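Student Time Use Diary Set, Feklow Release

README and data card

Contents

1. Summary
2. Files
3. How the records were collected
4. Fields
5. Coding rules
6. Known problems
7. Permitted use
8. Changes
9. Contact

1. Summary

The set holds time diaries kept by 300 undergraduates at Dravura College. Each student kept a diary on 20 days of one fall term, ending in December before final exams. A diary covers a full day, split into half-hour slots, and gives the main activity in each slot along with up to 2 side activities. A short survey on sleep, paid work, club membership and course load goes with the diaries.

The data was gathered to study how students divide hours between classes, clubs, jobs and friends during a normal term. It was not gathered to rank students or to predict grades. No grades are included.

Feklow is the name of the release, not of the study. Earlier releases used the names Wosturska and Mwaipopo and are no longer supported. Scripts written for them will fail on the column names.

2. Files

diaries.csv: one row per student per half-hour slot
survey.csv: one row per student
clubs.csv: one row per student per club or team
codes.csv: activity codes with labels and parent groups
calendar.csv: study day number, week of term, and flags for breaks and exam weeks
notes.txt: free comments from diary keepers, names removed

All files are UTF-8 with comma separators and a header row. Missing values are left blank. A zero is always a real zero.

3. How the records were collected

Students signed up through department mailing lists, residence halls and the activities fair. Sign-up was closed when every class year had enough people. Transfer students were placed in the class year given by their credits, so a few first-term students appear as juniors.

Diaries were filled in on a phone or on paper. Paper diaries were typed in twice by different people and the two versions compared. Where they did not match, the sheet was pulled and read again. The column source shows which form was used.

Diary days were assigned. A student could not swap a busy day for a quiet one. A student who missed a day was given a later date of the same type (class day or non-class day), and the column makeup is set to 1.

Lab sections, studio hours and shop time are coded as class time when a course requires them. Time spent in the same rooms outside the scheduled section is coded as coursework if it is for a course, and as club activity if it is for a team. 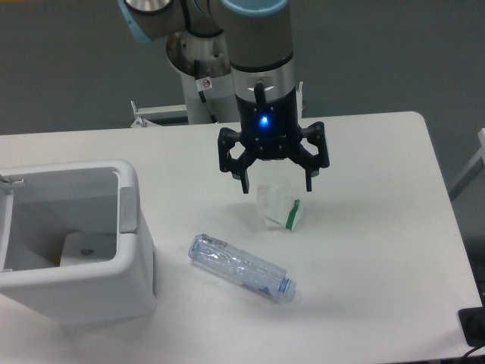
Arm with three-fingered gripper over a white table.

4. Fields

diaries.csv

sid: student number, random, the same in all files
day: study day, 1 to 20
slot: 1 to 48, where slot 1 starts at midnight
main: code for main activity
side1, side2: codes for side activities, blank if none
with: alone, roommate, friends, classmates, family, other
place: home, campus, work, travel, other
source: phone or paper
makeup: 0 or 1

survey.csv

sid: as above
year: class year by credits
housing: hall, apartment, house, with family
credits: credits carried at the time of sign-up
paid_hours: hours of paid work in a usual week, by the student's own estimate
sleep_usual: hours of sleep on a usual class night, by the student's own estimate
priority: first, second and third choice among academics, activities and social life, stored as a three-letter string (for example ACS)

clubs.csv

sid: as above
type: sport, arts, service, technical, faith, student government, Greek, other
role: member or officer
joined: term in which the student joined

Club names are not given. Several clubs at the college are small enough that a name and a class year would identify a person.

5. Coding rules

a. Meals eaten with other people are coded as meals, and the company goes in the column with. They are not coded as social time. Users who want a wider measure of social time should combine the two.

b. Studying in a group is coursework. If the diary mentions talk or games for more than half the slot, the main code becomes social and coursework moves to side1.

c. Team travel is coded as club activity for the whole trip, except for sleep.

d. Phone use is a main activity only when nothing else is reported in the slot.

e. Setup and cleanup for a club event count as club activity. Waiting for a room to open counts as the activity that follows.

f. Course projects that double as club projects are split by what the student wrote. If the entry gives no clue, the main code is coursework and the side code is club. This affects technical clubs more than any other type.

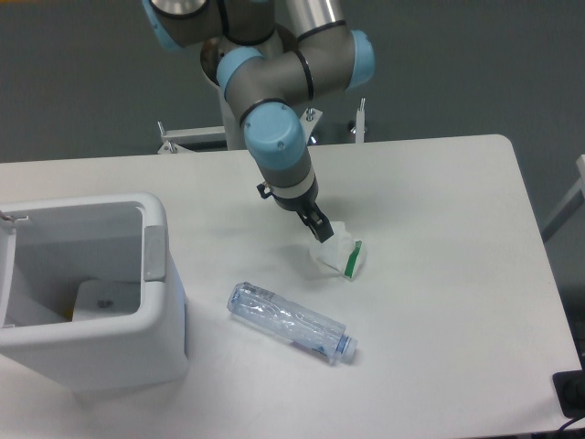
6. Known problems

Sleep is under-reported in phone diaries. Many students left the first slots of the day blank, and blanks were not filled in. Treat blanks before the first entry as missing.

The survey estimate of paid hours does not match the diary total for many students. Neither figure has been corrected. Use one or the other throughout an analysis.

Officers fill in more detail on club time than members do. Comparisons of side activities by role are weak for this reason.

Commuters are few, and their travel slots vary widely. Means for this group should be reported with the number of students.

Comments in notes.txt longer than 2000 characters were cut at that length.

7. Permitted use

Teaching and non-commercial research. Do not try to identify students, and do not join the files to directories, team rosters or social media pages. Tables for publication should not show cells with fewer than five students.

8. Changes

5/24/22: Feklow release. Column partner renamed to with. Rule f added and affected slots recoded. Duplicate rows removed from clubs.csv.

Mwaipopo: paper diaries added.

Wosturska: first release, phone diaries only.

9. Contact

Balthasar Ammann, Office of Student Research, Dravura College. Reports of errors should give the file name, sid, day and slot.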